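Stasetti bowl set: README and data card

Version 5, last edited 15/04/2024
Maintained by Grethe Baldursdóttir, Namar kitchen services
Status: in use for training. The pages on staffing at the end are for people at Namar and can be skipped by everyone else.

What is in the set

1,029 episodes of a two-armed robot handling plastic bowls on a table. Every episode has a head view and a wrist view from each arm, joint positions, gripper opening, and a one-line task text. Tasks are grouped under the names reach, pick, place, nest and sort.

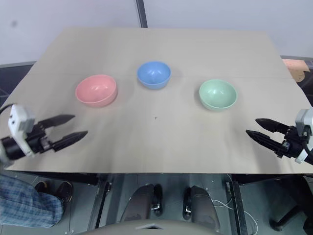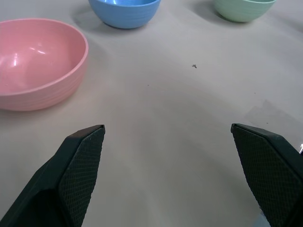
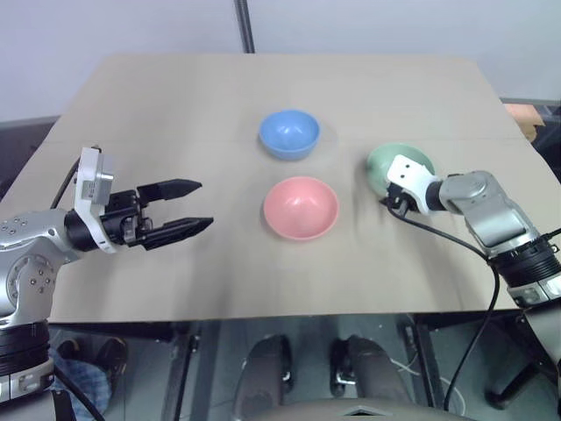
The set came out of a plain problem in the tray room at Namar. We run a central kitchen that sends meals to 12 sites, and the bowls come back from the washer mixed. Someone has to sort them by color and stack them for the next service, because the color says which diet line a bowl belongs to. At the busiest site that is one person's whole shift. We asked the staff which part of the job they would give up first, and sorting won easily. So the practice bowls follow the tray room in being few in kind and told apart mainly by color: pink, light blue and mint green, set down with bare table between them so that a gripper has space to come in on any side. In the tray room they are never that far apart. Anyone training on this set should keep that in mind, and we say more about it under known limits.

Folder layout

episodes/ – one folder per episode, numbered from 0001
episodes/NNNN/head – head view
episodes/NNNN/left and episodes/NNNN/right – wrist views
episodes/NNNN/state.csv – joint positions and gripper opening, both arms
episodes/NNNN/task.txt – the task text, one line
splits/ – train, val and held-out lists
notes/ – operator notes, where there are any
staff/ – see the last section

The folder names left and right mean the robot's left and right. Version 4 had these swapped in part of the val split. If you trained on version 4, get the new split files and run your numbers again.

Task text

The text is what the operator was asked to do, written before the episode began. It was not changed afterward to match the result. "Pick up the green bowl" may sit on an episode where the bowl slipped. The column success in splits/index.csv was filled in later by a second person, with yes, no or unclear. Leave out the unclear ones if you need clean labels.

Colors are always written as pink, blue and green. Early operators also wrote "salmon" and "mint," and those were replaced in all files. The original wording is kept in notes/.

How the episodes were made

Operators drove both arms by hand. Five of the operators came from the tray room and the rest from our maintenance group. Tray room staff did this on paid hours, at their normal rate, and their sorting shifts were covered. Sessions ended when the operator said so. We had planned fixed sessions and dropped them in the first week, since tired hands gave jerky motion and the files were of little use.

Operators were free to use either arm. Most settled into using the arm nearer the bowl and leaving the other one open and still. You will see this habit in the data. A policy trained on it learns the same thing, and it rarely uses two arms on one bowl.

Known limits

Spacing. Bowls are placed apart in all reach, pick and place episodes. Only nest and sort have bowls that touch.

Residue. Everything was recorded with clean, dry bowls. Bowls from the washer are often wet, and wet rims behave differently in the fingers. A wet set is planned under the name Surus. It has not been started.

Background. The location does not change much. Do not expect a model to cope with a steel counter or a moving belt without more data.

Small marks. Specks and smudges on the tabletop were not cleaned up in the files. One early model reached for a speck in several trials, so check for this.

Pace. Operators worked more slowly than a person sorting by hand. Do not read the episode times as a forecast of working speed.

People in view. Legs and shoes of staff can be seen in some head views. Faces were checked for and none are in this release. If you find one, write to the maintainer and the episode will be pulled.

What it is used for

The first model trained on the set is called Fang. It runs on one bench in the tray room, during the afternoon only, and handles the color sorting for one diet line. A person stands within reach of the stop button whenever the arms are powered. Fang is not used near hot equipment or with crockery.

Please do not use the operator data to compare or rate individual workers. Operator names are not in the files, and the license rules out trying to recover them.

For staff at Namar

The questions below came up at the April meeting and are answered here so that everyone gets the same answer.

Hours. No tray room post is being cut during the trial. The person who sorted in the afternoon now checks stacks, clears jams and loads the bench. That work is less repetitive, but it involves more standing in one spot – a mat has been ordered and a stool is being looked at.

Pay. Anyone who supervises the bench gets the machine supplement from the first shift. Training counts as working time.

Noise. Two people said the arms were tiring to stand beside. We have moved the bench away from the washer and will ask again.

Stopping. Anyone may stop the arms, for any reason, and does not have to write a report. Press the red button, tell the shift lead, and go on by hand. Hand sorting stays in the training plan for new staff so that we can do this on any day.

After the trial. This has not been decided. The trial runs for 13 weeks, and staff representatives will get the figures when management does. A copy will be put in staff/ with the stop log and the notes from each meeting.

Corrections to this file go to Grethe Baldursdóttir, in writing or at the tray room desk.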